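Brumis Side Plate, Cream

I've been selling tableware at Praltholm for a good while now, and the Brumis is still the plate I grab at home. Toast, half a sandwich, the last slice of somebody's birthday cake - it all ends up on this one!

It's glazed stoneware, 140 mm across, and it comes in one color, a soft cream that I like a lot more than bright white (bright white shows every knife mark, ask me how I know). My friend Valbona Kneževič talked me into ordering a whole stack for her café, and then I kept a few for myself.

The cream looks a little different depending on your light, so if you're matching it to plates you already own, write to me first and I'll mail you a chip of the glaze.
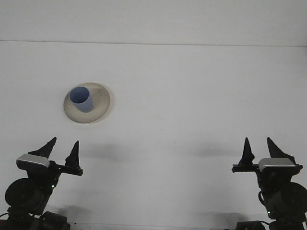
Care and shipping

Dishwasher is fine, microwave is fine, oven please no. Stack them with a paper towel in between if your cupboard is tight.

Orders go out from Flurnmont twice a week, packed by Osaze Okoro, and I swear he uses more paper than plate. If one shows up chipped, send me a quick note with your order number and I'll put another in the mail.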